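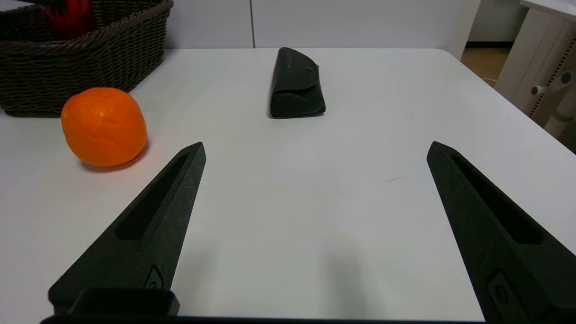 Gelby School office wrote again this morning that the daily health form still asks families for "country of origin," and that two parents already refused to fill it in. They want the question removed before classes start on Monday.

Ticket 1068
Product: Cunurard Health Check, school version
Opened: Thursday, September 3, 2020
Priority: high
Status: solved, waiting for confirmation

09:10
I opened the form with a test account of the school. The question is there, between "fever" and "cough," and it is required. In the admin page the same question is shown as switched off. So the school did the right thing, and the form does not follow it.

09:45
Asked Gelby if they use the old link or the new one. They use the new one. It was sent to over 700 families.

10:30
Cleared the form cache and published again. No change in English. In the Spanish version the question is gone. This was a good hint for me.

11:20
Found the cause. The English form takes its questions from the template "Shehata," which was made in the spring for travel screening. The other languages take them from the template "Sernach." The switch in the admin page works only for Sernach.

11:50
Moved the English form to Sernach. Tested with 2 accounts, one parent and one staff. The question does not appear and the form can be sent without it.

13:15
Gelby asks what happens with the answers already given. The export has 100 rows with this column filled. I removed the column from the school reports and asked the data team to delete the values. I also asked that the red mark beside some children's names is taken away, as it was calculated from this column and says nothing about who is sick.

14:40
Data team confirms that the values are deleted and the red marks are off.

15:05
Sent the school a short text they can forward to parents. The template Shehata is now hidden for new schools, and we will remove it fully in the October update. Please check the form from a family account and write in this ticket if you still see the question.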